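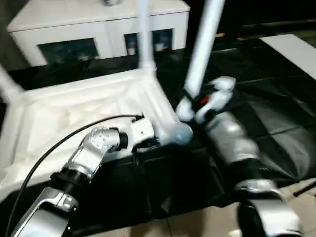

FOR IMMEDIATE RELEASE

Ullstead Pauses Two-Handed Jobs on Twal Robots After Grippers Decline to Let Go

UKETGATE, June. Ullstead today asked owners of its Twal two-arm assembly robot to stop using the machine for any job in which both grippers hold the same part. Under certain conditions the two arms take hold of a tube, finish with it, and then keep holding it. They will go on doing this for as long as the power is on. The longest case on record began before lunch at a customer's shop and was still going when the evening shift came in.

The pause covers 173 robots running release 29 of the Twal control software. Owners of earlier releases are not affected, and those who have been putting off the update may feel as pleased with themselves as they like.

One minor injury has been reported. An operator tried to slide a tube out of the grippers by hand, the tube turned, and a finger was pinched between the tube and a table. The operator went back to work the same day. Ullstead considers that one injury too many and is treating the fault as a safety matter, though we know it has mostly been received as a comedy.

What went wrong

Twal was built to put together light household goods: folding stools, storage bins, drying racks, anything made of tubes and cloth that arrives flat and resents being made otherwise. Hard parts in this line of work are easy to handle. Cloth is another matter. It sags and creases, and it pulls on the tubes in directions that were not on the drawing.

To cope with this, release 29 brought in a feature called shared hold. When one arm senses that a tube is being dragged out of line by the cloth, it calls the other arm over to help. Both grip the tube, usually close together near one end, and steady it. Each arm then waits for the other to confirm that the load is safe before opening its gripper.

Readers who have ever stood at a door with an equally polite person will have spotted the problem. If both arms ask for confirmation at the same moment, each goes on waiting for the other. There was meant to be a limit of 2000 milliseconds on this exchange, after which the left arm would simply decide. The limit was present in the software. It was also reset every time either arm repeated its question, and the arms repeated their question several times a second.

Our engineers have since gone through the logs of 646 shared-hold jobs. The arms locked up in a small share of them, nearly always on jobs with slack fabric, which keeps shifting a little and gives both arms a reason to go on worrying. Tests with bare tube never showed the fault. Our tests before release were, regrettably, done with bare tube.

Work at the Uketgate test room has moved over to complete tube-and-cloth pieces in white, set on black sheeting so that the cameras can tell the work from whatever is under it. The sheeting has a shine and fold lines of its own, and the software team has added it to their list of grievances. The fault now shows up there regularly enough to be studied, which has improved the mood in the room more than an outsider might expect.
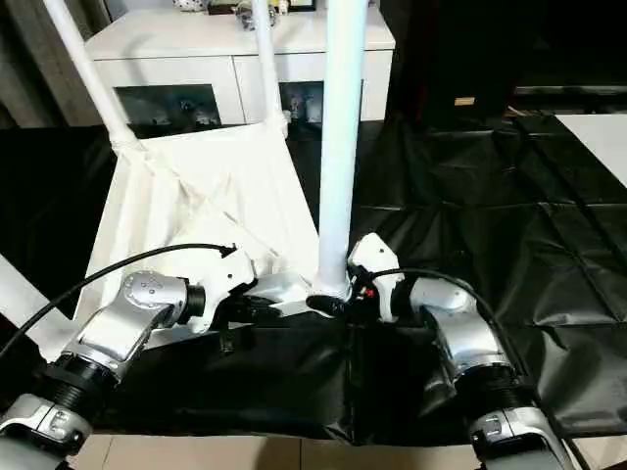 Goltex, which supplies the grippers, said in a statement that its product had done exactly what it was told, that a gripper which opened on its own initiative would be a good deal worse, and that it would have preferred to be called before the weekend instead of on Sunday evening. It added that it now supports fitting a hand release to every unit and is prepared to split the cost.

We accept all of this, including the part about Sunday.

The hand release deserves a word, as its absence is the more serious half of the story. A locked shared hold is a nuisance. A locked shared hold with no plain way out of it tempts people to improvise, and the service desk has heard about tubes being sawn through, a bin being taken apart around the robot, and one attempt with cooking oil. The emergency stop works as intended and halts both arms. On this model, however, it also keeps the grippers closed, so that a part held up in the air does not drop on anyone. That was a sound decision when we made it. It leaves the operator with a perfectly safe robot that will not give back the furniture.

The manual did give a procedure for freeing a held part. It was in the chapter on shipping.
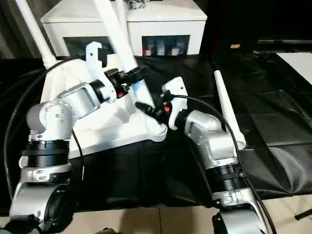
The corrected software will be sent out in two steps. The first turns shared hold off entirely, and it is available now. Twal will go back to working each part with one arm leading and the other waiting its turn, and it will be slower on anything with fabric in it. Some owners will see it give up on a piece, set it down, and try again from another side. That is normal behavior and was normal before the update, when we got letters about it.

The second step brings shared hold back with a limit that cannot be reset. When time is up, one arm checks that the part is resting on a surface, opens, and backs away; the other follows. If the part is not resting on anything, both arms lower it first. This version is still being tested on limp, creased, badly behaved cloth, and it will be released when it has passed and no sooner. We had a date in mind and have taken it off the wall.

What owners should do

Stop any job that uses shared hold. The job screen shows a linked-hands symbol when the feature is on.

Install the first update. It takes one restart, with both grippers empty.

If the arms are already locked on a part, press the emergency stop and keep hands away from the tube, the grippers and the space between the arms. Do not pull, twist, cut or oil anything. Call the service desk, which will talk you through lowering and releasing the part. The line is staffed at night until the pause is lifted.

Check that the table under the work is clear before you call. The part may drop a short way when it comes free.

Owners who have already cut through a part to free it will be sent a new one at no charge, and do not need to explain how it was done. Several have explained anyway, with drawings.

Hand releases will be fitted by a technician at no cost. It is a lever on the outside of each gripper, it opens the jaws without power, and it has been tried by people wearing gloves. Visits will be booked in the order of hours worked, busiest robots first. Please leave the robot where it normally stands, as moving it only means that the technician has to move it back.

Questions about other jobs

Single-arm work, sorting and packing are not affected by the pause. Neither are jobs in which the two arms hold different parts and bring them together, such as pushing a tube into a connector. The arms exchange no confirmation during that kind of work and get along well.

Owners who are unsure which kind of job they have may send the job file to the service desk. Replies are going out the same day, except for files sent as a photograph of the screen, which take longer.

About Ullstead

Ullstead designs and builds two-arm robots for light assembly. Twal is its only product at present and has the company's full attention.

Press contact: Ullstead press desk, Uketgate. Calls are returned after 10 a.m., once the morning test run is over and the arms have let go.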